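Snack table pilot at the Lanex building: progress report to the Jastura fund
Period covered: start of grant to 2019-01-29

1. Where we stand

The grant was for 800 dollars, to find out whether a set-out table of sandwiches, drinks and packaged snacks would serve the Lanex meeting floor better than boxed lunches from an outside caterer. The application said it would cut waste, look nicer and take less time. We have now run the table for part of January and I can support one of those claims. It does look nicer.

Waste is harder. We threw out fewer whole lunches, but a boxed lunch that goes uneaten is easy to spot and half a bag of puffed snacks left on a windowsill is not. Unless we weigh the trash, which the budget does not cover, I would not put a figure on this and I would ask the fund not to quote one for us.

Time is the claim I trust least. The application allowed 2 minutes to lay out the sandwiches. Our first setup took 46 minutes for the whole table, and while later ones have been shorter, none has come close to what was promised. Part of that is the equipment. Everything has its own stand, tray or basket, and each has to be wiped before it goes out and again before it goes back on the shelf.

2. The table as set

We went with a layout suggested by Pimum, who supplied the stands. Bottles go at the back on a clear tiered rack, packaged snacks in a white tray at the far left, and the small lidded containers on a stepped stand toward the front. Sandwiches were meant to go on flat trays. We have since been trying the round woven baskets as well, on the theory that a basket with a rim holds a wedge better than a tray does.

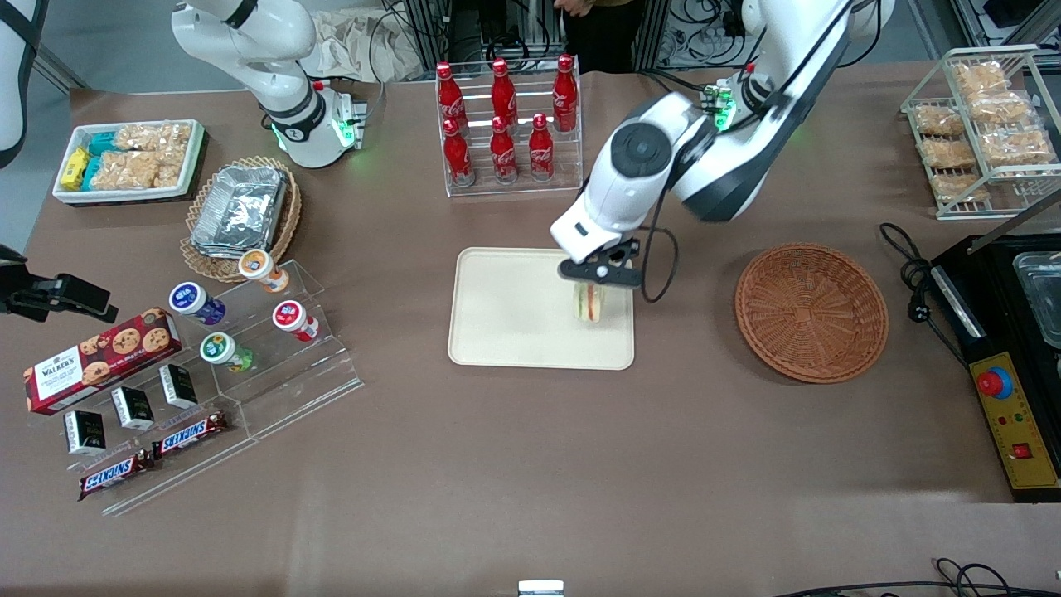 The back of the table, with six Coca-Cola bottles on the rack and the beige tray near the center.

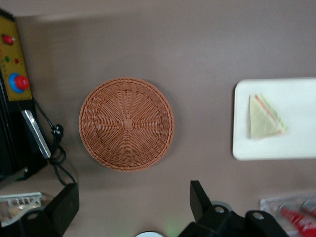
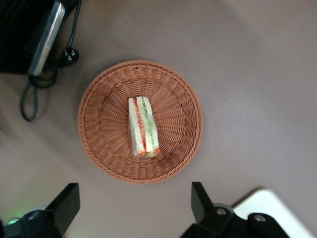

The round basket in the last two pictures: empty in the first, with one wrapped wedge in it in the second.

3. What we found about the serving pieces

The baskets are better than I expected. A wrapped wedge can lie on its side and the filling still shows, so people can see what they are taking. They are also shallow, which I had marked down as a fault on paper and have changed my mind about – nobody has to dig. The drawback is crumbs in the weave. Brandão, who deliver the sandwiches, send them wrapped if asked, and for the baskets I would always ask.

The flat trays clean up in seconds and hold more, but a sandwich slides when the tray is carried. We now fill them at the table.

The clear bottle rack is the one piece I would buy again without a second thought. It uses very little depth and the labels face the room. The stepped stand is another matter. It takes up a lot of table for a few small containers, and set at an angle it takes up more. I have asked for it to be left out for the next two setups so we can see if anyone misses it.

Foil trays are stacked in a basket at the back. Guests do not reach that far. They should come forward, or we should stop buying them.

4. Money

Most of the grant has gone on stands, trays and baskets, as planned. Food and drinks are paid for by Lanex and are outside this report. We have not bought the second bottle rack listed in the application and would like to hold that money until the end of the pilot.

5. Problems still open

There is no agreed rule on how long sandwiches may stay out. The caterer has one answer and the building has another, and we have been following the stricter of the two. This needs to be settled in writing.

The feedback cards have told us very little. We have 3 back so far. All are kind, and one is mostly concerned with parking.

6. Next steps

Run the table without the stepped stand. Use baskets for wrapped wedges only, trays for everything else. Time each setup from the first item out to the last, with the wiping included, as the early estimates left it out. Get a price from Brandão for smaller orders.

I am not asking for more money at this stage. If the setup times do not come down, my recommendation will be to keep the table for larger meetings and go back to boxes for the rest.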